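The Claner hand-held gripper kit is priced at 2,995, and the price is defensible. My objection is to how Resora sells it. The brochure quotes hours of recording per operator and says very little about pad wear, which is what decides whether the hours are usable.

We ran 2 kits at Girncombe for 26 shifts, on ordinary kitchen objects and wire racks. The jaws close squarely and the mounting plates held their alignment. The padding is the weak part. Its edges fray, and a frayed edge changes the contact point on anything smooth and round – steel cylinders above all. Resora lists replacement pads at 86 a pair and gives no service interval.

A supplier that sells data tools should publish a wear figure. 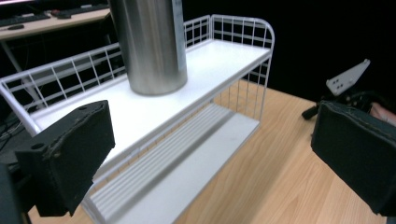
Langat replied that a fixed interval would mislead buyers, as wear depends on the objects handled, and that its own operators change pads on inspection at the start of each session. I accept the second point. The first could be met with a table of intervals by surface type, and Resora has had the kit on sale long enough to compile one.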